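A Summer of Cloth and Code at Clivthorpe

In its second year, the Brurkside student robotics program has set aside the obstacle courses that made its name and turned to housework.

The assignment for the summer term reads simply enough. Teams must program a pair of arms to pick up a piece of cloth, fold it, and set it down at a chosen spot on a table. Most of the students who enrolled at the Clivthorpe campus expected to finish within days. By July, the program's shared logbook ran to 88 pages, the greater part of them devoted to corners.
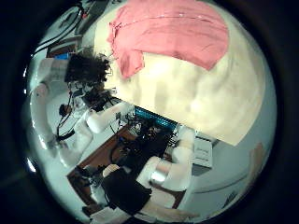
Cloth is a demanding subject for beginners. A block keeps its shape when it is lifted, and its position can be described with a handful of numbers. A towel has no such courtesy. It sags, slides and hides its own edges, and a grip that holds at one height may fail at the next. Students are asked to write down what they expect before each run and to compare it with the record afterward – a habit the faculty values more highly than a clean fold.

The program accepts 32 students each year, chosen by written application. No experience in programming is required. Mornings are given to instruction, and afternoons to supervised practice with Noko, the control software written by an earlier class and maintained by its successors. Each team receives 70 minutes at the table per session, and the schedule is strictly kept.
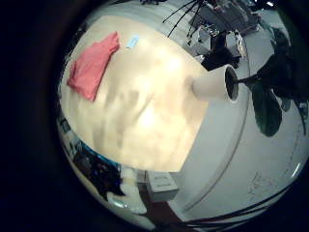 Funding for the present cycle comes from the Hamann Fellowship, which also covers travel for students who live outside the district. The terms of the award require that all teams publish their methods, including those that did not work. Several of this year's reports deal at length with lighting, a matter that few applicants had thought to mention.

Final demonstrations will be held in the main hall at Clivthorpe and are open to families. Applications for the next class close on 16/07/2021. Forms may be collected from the Brurkside program office.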